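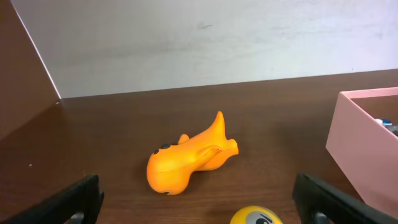
Vol. 20, No. 5

What the arm leaves for the rest of us

Every sorting job I have seen handed to a machine came with the same promise. The dull part goes, and the people move up to something better. I have worked the returns floor long enough to want to see the something better before I clap.

The dull part, at our place, is toys. They come back by the crate, and a person picks each one up, looks it over and puts it in the box it belongs in. Management at Trilberg would like arms to do the picking. I sat in on the April presentation, where we heard the number 1318 several times. It was the number of pieces handled in a trial shift. I asked what the people standing next to the arms had been doing during that shift and was told they were "supporting."
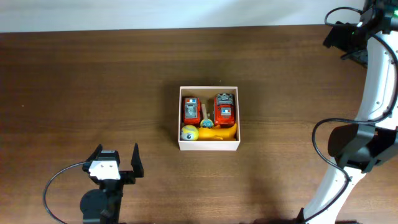 Returns and Refurbishment, Floor Team Newsletter

Supporting is a word I have learned to distrust. Yolanda Paucar spent 20 years on this floor and can tell by squeezing a rubber duck whether it has gone brittle. Under the new plan she would watch two arms and step in when one stalls. Her grade stays the same. Her hands, which are what we hired her for, get used when something goes wrong, and in between she waits. Anybody who thinks waiting is restful has never done it under a clock.

Boris Oravec, who runs the project for us, says I am being unfair, and he has a point or two. He saw what lifting crates did to people's wrists at Hirano. He says the boring hours are real hours and somebody should get them back. Fine. Then write down who gets them. So far the only paper I have been shown is a drawing of where the tables go.

I also notice how tidy the work has to be for a machine to do it. An orange toy or a ball on a bare wooden table, with a box beside it, is a long way from a crate somebody's toddler packed. Between the crate and the table there is a person laying things out, and that person's job is new, and it is duller than the old one.

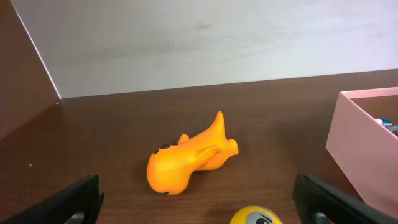

Orange rubber toy at the sorting table, open grippers in front.

What I would ask for is small. Let the floor team decide which pieces go to the arms. Keep the judging of worn and unworn with people who can feel the difference, and pay the watching as skilled work, with breaks set by the watchers. If the saving is real, put the first 2000 of it into training that ends in a higher grade, and name the grade before the training starts.

Boris has offered to bring these to the next planning meeting. I said I would come along and read them out myself.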